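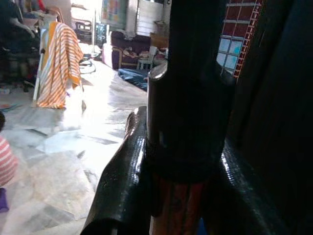 Wrist camera view during a handle grasp in a furnished room. Both fingers are in contact with the dark upper section; the wooden shaft continues below.

Report the grasp separately from the task

Most results on household manipulation are still given as a single success rate per task. A policy is asked to sweep a patch of floor or stand a mop against a wall, an operator marks each attempt as passed or failed, and the paper prints a percentage. My argument is that for any task involving a long tool this figure is close to useless, and that the wrist camera already records what is needed to replace it.

A long handle is an awkward object for a parallel gripper. The mass is far from the fingers, the cross-section is round, and a small rotation at the grip becomes a large displacement at the far end. The surface may also change along its length. A grasp on a dark sleeve and a grasp on bare wood a hand's width lower are two different contact problems, and a policy that copes with one may drop the other. A task-level score adds them together.

The Oladlow benchmark shows the cost of this. It has 10 long-tool tasks with 100 attempts each, and every entry in its table is one number. Two of the submitted methods are level on the overall score. Going through the released wrist video for both, I found that they fail in different ways. The first misses the handle outright, usually by closing early. The second nearly always acquires it and then lets it turn in the fingers during the first change of direction. The first needs better perception and the second needs better force control or a different pad. A reader with only the table would have no grounds for choosing between them and no idea what to fix.

The Vitum group took a better route in its April report. Each attempt is divided into approach, closure, hold and use, and a label is given at each boundary from the wrist view alone. Of 2888 recorded closures, a sample of 500 was labelled a second time by a different annotator, and the disagreements are published. Most fall at the boundary between closure and hold, where the fingers are touching the handle but it is not yet clear that they are carrying it. I regard that as the most useful page in the report. It marks the point at which video stops being sufficient evidence and a motor current or tactile reading has to take over.

Three objections are commonly raised.

The first is expense. Stage labels take longer than a pass or fail mark, and small groups cannot spare the hours. This is a fair complaint about labelling everything. It has less force against labelling a sample, and a random sample of attempts per task is within reach of any group able to run the attempts in the first place.

The second is that end users care only about whether the floor gets swept. They do, but a research paper has other readers, who have to decide what to build next.

The third is the serious one. Wrist views are poor witnesses in real homes. Fingers fill much of the image and hide part of the contact, glossy pads throw highlights, and sunlight on a polished tile floor can wash out the background the tracker relies on. The Skovesen recordings were made in occupied rooms with furniture and laundry left in place, and the annotators there used an "unclear" label far more often than their laboratory colleagues did. Some reviewers took this as a weakness in the data. I would keep the label and print its rate beside the others. If a stage cannot be judged from the view the policy itself receives, then the policy is also working without that information, and the rate is a rough measure of how often.

There is a further reason to prefer rooms of this kind for evaluation. Öztürkmen, a test site fitted out as a small flat, was tidied between attempts for its first round and left alone for its second. Closure rates barely moved. Approach failures rose sharply, mostly on attempts where other upright objects stood near the tool. Under a single success rate that change would have been reported as a general drop in performance, and the gripper might well have been redesigned to cure a fault in the detector.

What I would ask of authors is modest. Give the number of attempts that reached each stage. State where along the handle the fingers closed, at least as upper, middle or lower, and what the surface was at that point. Publish the unclear rate. Release the wrist video for failures as well as successes, uncut from the start of approach to the release of the tool. Reviewers should be prepared to send back a long-tool paper that offers only the final percentage, in the same way that they would send back a tracking paper with no error plot.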